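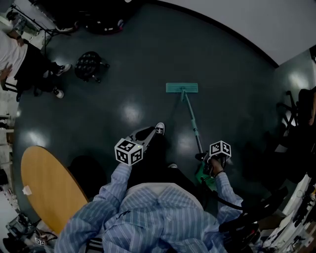
A flat mop and a grey-green floor.

In praise of the person who cleans before the guests come

By Natália Sequeira
15th December

My mother washed the floor of our kitchen every evening, after the dishes and before the radio programme she liked. When I was a child I believed that floors became clean during the night, as the sky becomes light. I was 13 when she went to hospital for two weeks, and only then I learned how a floor behaves when it is left alone with a family.

I have now lived in Britain for many years and I work as a bookkeeper, so my opinion about floors is not the opinion of a specialist. But I have an opinion, and it is this: we should stop speaking of cleaning as the thing that remains when the real work is finished. It is real work. We should learn it properly, divide it fairly, and pay for it without making a face.

I will start with the language, because I had to learn it slowly and I noticed things. In English you "do a bit of cleaning". You do not do a bit of accounting, or if you do, people worry. You "run a cloth over" a table and you "give the floor a quick going-over". All these expressions are small. They make the work shorter than it is. My own language is no better, I must say. There we have a word for the woman who cleans which is really only the word for "woman", with the days of the week understood. I used this word for half my life and did not hear it.

When the work has a small name, it gets a small place in the day. In the office where I keep the books, a firm called Lockyer, the cleaning contract was discussed last April. The meeting gave 2 minutes to it. I know because I wrote the minutes, and the item before it, about the new chairs, took most of the morning. Someone proposed to reduce the evening cleaning to every second evening. It was agreed. In the summer the same people complained in the same room that the carpet smelled.

I do not want to laugh at my colleagues. They are kind people and they were looking at a column of numbers which I myself had prepared. In that column cleaning was a cost and chairs were an investment. I could have put it in another way and I did not think of it.

My neighbour Angharad Prothero cleaned schools and one small theatre until she retired. She taught me to mop, and this is a sentence I write with some shame, because I was past 40 and owned a flat. I had always made the floor very wet and pushed the dirty water from one corner to another. Angharad watched me do this once in the shared hall of our building. She said nothing until I finished, and then she asked if I would like the floor to be clean also.

Her method is simple to tell. First you sweep, and you sweep seriously. The mop should be damp and no more. You begin at the far wall and go backwards to the door, with the mop making a long figure of eight, so the dirt stays in front of it and is carried along with you. You change the cloth before you believe it is necessary. You do not walk on the floor to admire it. All of this took me several weeks, and my shoulders still rise towards my ears when I hurry. Angharad says that the shoulders show who has learned and who is only angry.

I think about this often, that there is a skill in it and that the skill can be seen by those who have it. We accept this for bread and for ironing a shirt collar. There are evening courses for bread in my town, and a waiting list for them. I have never found an evening course for floors. Perhaps nobody would come. But I observe that young people leave home knowing how to make a sourdough and not knowing that bleach and vinegar must never be mixed, and the second can hurt them more.

There is an objection, and I take it seriously. It says that praising housework is an old trick. For a long time women were told that their work at home was noble, and nobility was all they received for it. A friend of mine becomes quite sharp when I speak on this subject. She says: praise is cheap, Natália, let them pick up the mop. She is right that praise alone is worth little. When I was at home with my mother, my father praised her floors to every visitor, and I never saw him hold the bucket.

So I do not ask for praise only. In my household we are two, and we wrote down who does what. It was an unpleasant evening. My husband, who is a fair man, discovered that he had considered "taking out the rubbish" as equal to the whole bathroom. I discovered that I had been cleaning some things only so that I could be offended about it later - the top of the fridge, for example, which neither of us can see. We removed the top of the fridge from the list. It is now cleaned when we move house.

As for paid work, I would like to see one plain change. The person who cleans a building should be there in the daytime, at least for part of the hours, when the others are there. In most offices the cleaning happens before six in the morning or after seven in the evening, and this is called convenient. It is convenient for not meeting anybody. But people who have been introduced to a person behave differently with a coffee cup. At Lockyer we tried it in the autumn, after the matter of the carpet, and the kitchen sink improved in the first week, without any sign being put on the wall. We used to have four signs there. One of them had a poem.

I was told that daytime cleaning disturbs concentration. Maybe it does, a little. The printer disturbs mine, and also the man beside me who eats carrots.

My mother is old now and a woman comes to her twice in the week. The first time I visited after this began, I found my mother in the kitchen an hour before the woman should arrive, washing the floor. I asked her what she was doing. She answered that a guest was coming. I took the mop from her, and she sat down by the radio and told me, quite correctly, that I had missed the part under the table.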